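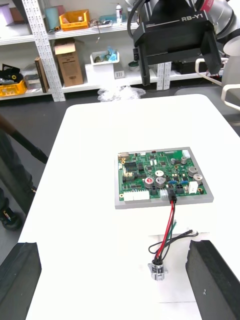
Vol. 31, No. 12 – Page 4

REPAIR COUNTER TO OPEN IN FORMER HINDARD SHOP

By Sinéad Tully

A repair counter for household appliances will open in March in the former Hindard hardware shop on Mill Street, the town council has confirmed.

The counter will be run by Rornis, a small firm that has fixed washing machines and dryers from a unit on the edge of town for the past eight years. It has signed a lease on the ground floor and will move its workshop there in stages.

Residents will be able to bring in smaller items such as toasters, vacuum cleaners, radios and lamps without an appointment. Larger appliances will still be repaired in the home or picked up by van.

Looking at an item will cost $20. The fee will be taken off the final bill if the owner goes ahead with the repair.

"People ask us every week where they can take a thing that is too small for a house call," said Mariann Borbély, who owns Rornis with her brother-in-law, Tibor Jakab. "Up to now we had to send them to the city, and most of them didn't go."

Jakab said a good part of the work would be on electronic control boards, which are now found in nearly every large appliance. A new board can cost more than half the price of the machine, he said, and some are no longer sold at all.

"Quite often it is one part on the board that has failed, a capacitor or a relay," he said. "You change that part and the rest is fine. The trouble is finding someone who has the time to look."

The town took in 1,810 discarded appliances at its Drandia Road recycling yard last year, according to a report presented to the council. Staff at the yard are not allowed to hand items back out, and working machines are broken up along with the rest.

Council member Glykeria Triantafyllou said she would like that rule changed so that usable parts could be passed on to repair shops. The matter is due to be discussed when the yard's contract comes up for renewal.

The Mill Street building has stood vacant since Hindard closed. The upper floor, which has its own entrance on Szilágyi Lane, is not part of the lease and is still being offered as office space.

Some neighbors had raised concerns about parking. Two spaces in front of the shop will be marked for drop-off, with a limit of 12 minutes – a change the council approved without debate.

Rornis plans to hire two people for the counter. One of them, Şükran Uçar, has already started at the current workshop and will handle small electronics.

Opening hours will be 9 a.m. to 5:30 p.m. on weekdays. The old workshop will keep taking calls until the move is finished, and the phone number will stay the same.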